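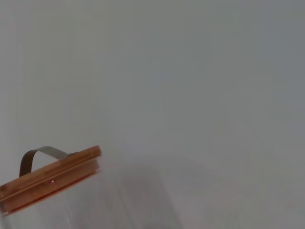 Kitchen bench: jars, water and the tea shelf

The shared kitchen has been open again since April, and most of the things people asked for are now in place. Thanks to Manee Bunnag, who did the ordering and put up with two wrong deliveries before the right boxes came.

Dry goods are moving out of packets and into glass jars with bamboo lids. The lids have a strap handle on top. Please don't carry a full jar by the strap. Put one hand under the base and use the strap for lifting the lid off. Lids get wiped with a damp cloth and left to dry on the rack, and they stay out of the dishwasher. We lost a good one to the hot cycle last winter and the replacement cost more than the jar did.

Labels are in the second drawer with the tape. Write the contents and the month you opened the packet. Rice, oats and sugar are for everyone. If you bring in something of your own, put your name on it as well, and take it home when you finish up with us.

The flour moths have not been seen for 90 days, so the pantry traps are coming down. Keep an eye out anyway, particularly in anything bought loose.

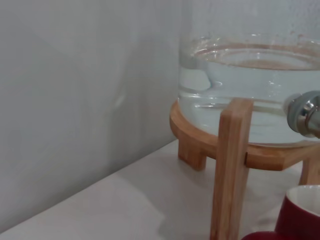
Drinking water at the kitchen end of the hall has been a sore point since the old urn gave up. Leena Sjöberg priced a plumbed-in cooler and it came to far more than we have put aside, so we have gone with a glass dispenser on a wooden stand. It has a metal spigot low on the jar, and the glass is clear, so anyone walking past can see how far down the water has got. If it is under half, please top it up from the filter jug – the tap water tastes of the new pipes for now. The spigot should be turned gently and closed properly, and there is a tray in the cupboard under the sink if you are filling a lot of bottles for a walk.

The dispenser is emptied and washed out at 5 pm and left upside down on a tea towel overnight. Whoever opens up in the morning fills it again. Vinegar and warm water is enough for the inside of the glass. No scourers.

Still on the list are a second tea towel rail, a better bin and somewhere to hang the oven gloves. We have roughly $100 left in the kitchen tin, and a rail should take $20 of that. If you have a spare one in the shed, let Manee know before she buys it.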